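Network switch on the kitchen table: which cable goes where, and is it bad near wet dishes?

Yasuo Ogura
Hello everybody. We have moved to a flat where the only good socket is beside the kitchen table, so the network switch will live on that table. It is a small flat black one from Zakovis. On the same table we have the dish rack and we also eat there. I have three cables, blue, orange and grey, and I bought them in different shops, so the lengths are not the same. The distance to my desk is up to 18 metres.

I plugged in the grey cable first. On Monday evening the connection to the desk was lost 2 times and came back by itself. I would like to know if I must push the plug more strongly, or if the cable is too long. 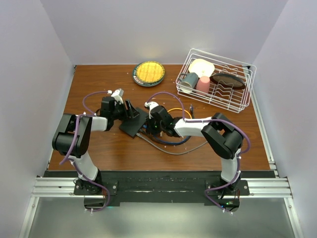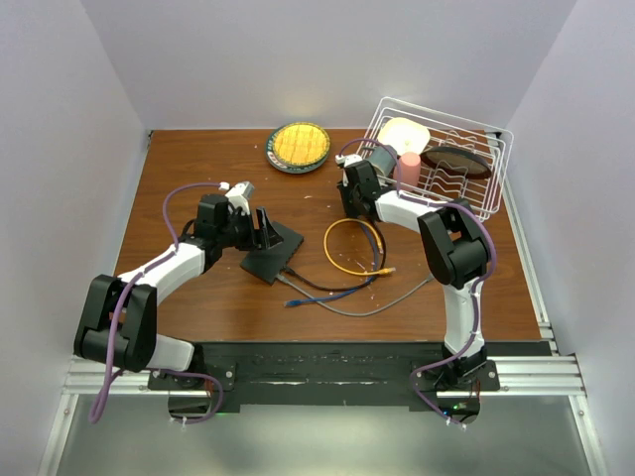
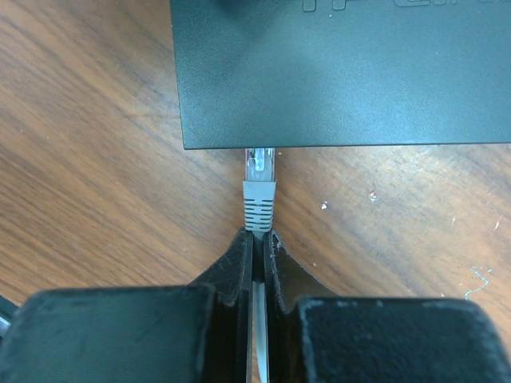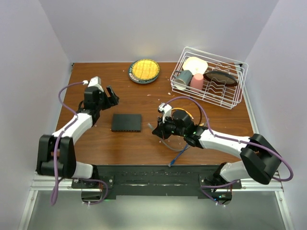
My second worry is water. My wife puts the cups in the rack while they still drip, and the table is wood, so a little water can travel on it. Must I put the switch on the wall? I do not like to drill, because the flat is rented. Thank you in advance for your patience with my English.

Reiko Tanabe
Your length is no problem. Network cable is allowed up to a hundred metres, so please do not buy a shorter one for this reason.

When you push the plug in, you should hear a small click from the plastic tab. After the click, pull the cable very gently. If it comes out, the tab is broken or was not fully inside. Do not push with force. If it clicks and you still lose the connection, try the same cable in another port, then try the blue cable in the first port. In this way you learn which one is guilty. Change only one thing each time, I made this mistake myself and lost a whole Saturday.

About water: I would move the switch to the other end of the table from the rack, and let the cables hang a little lower than the switch before they go to it. Then a drop runs down and does not go into the port. A tray with a rim under the rack helps also. Please do not cover the switch with a cloth, it needs air.

Bustari
just get wifi. or double sided tape and stick it under the table, mine is there since June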